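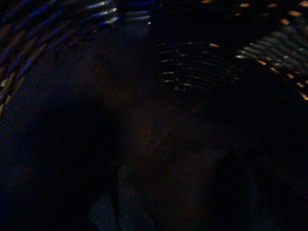

Romoreo cell: wrist camera and gripper service

August 2019

The Romoreo cell at the Dornden site was off line for two shifts this month while Noel Estrella worked through the wrist end of the arm. The cell picks used clothing out of the mixed stream and passes it along for grading. It had been running since January without a full service. The log showed 238 missed picks in its last full week, well up on what we are used to, and most of them were dark garments.

Missed picks on dark fabric usually come down to light, focus or the fingers, so the job was planned around those.

Camera and cable

The camera came off first. The lens had a film of lint and fabric finish on it, mostly on the lower half, and one of the mounting screws was no longer tight. Noel cleaned the lens with the approved wipes, replaced both screws and put a drop of thread locker on each. Please do not use the blue shop towels on this lens. They leave more behind than they take off.

The cable from the wrist back to the first joint had started to rub on the inside of its clip. It was not worn through. It has been replaced anyway, and the new one is routed on the other side of the joint with a bit more slack. If you see it pulled tight at any point in the travel, stop the cell and call maintenance.

Light level

Dark fabric gives the camera very little to work with. Navy and black come up nearly the same colour, and where one piece sits over another the edge between them can disappear. Folds are hard to read for the same reason. What the software finds most easily is texture, such as a ribbed cuff or a coarse knit, and it will go for that ahead of a plain panel.
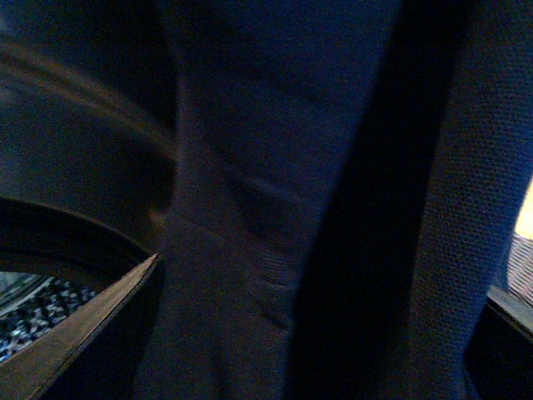
Wrist camera view of dark navy fabric, with a small patch of ribbed stitching near the lower centre.

Two changes were made. Exposure has gone up one step, and the arm now pauses for a moment above the pile before it takes the picture it picks from. Pictures taken while the arm is moving smear at this light level and are no good for choosing a grip point. The pause slows each pick slightly. Supervisors have agreed to live with that until the new lamp arrives, and we will look at it again once the lamp is fitted.

Fingers

The pads on the Grabner gripper were due. The old set had gone shiny at the tips and would let a thin knit slide out on the way up. The new pads are the softer grade. They hold better but they will wear sooner, so the change interval has been shortened to 10 weeks. The date of the last change is written on the tag inside the cell door. Spare pads are in the second drawer of the grey cabinet, and whoever takes the last pair needs to tell stores the same day.

Closing force was checked at three positions and reset at one of them. Noel also found lint packed behind the left finger slide, enough that the finger was stopping short of fully open. That has been added to the weekly clean.

Results so far

After the service the cell was given a test load of dark clothing and ran 2149 picks with 13 misses. Most of those were heavy items lying under other things, and the lamp will not help with that. The numbers on the regular stream will be in the next newsletter.

Weekly clean, updated

Lock out the cell and hang your tag.
Brush lint from both finger slides with the fingers open, then close them by hand and brush again.
Wipe the lens once, in one direction, with a fresh wipe.
Check that the wrist cable moves freely through its clip.
Look at the pads. If the tips are shiny, change them early and write the date on the tag.
Run the home routine and watch one full cycle from outside the guard before you sign the sheet.

The old sheet, with the yellow header, should go in the recycling. Copies of the new one are on the clipboard beside the panel. Operators on the evening shift who have not been shown the pad change should see Noel, who will also be going over the Enemov controller backup with anyone who wants to learn it.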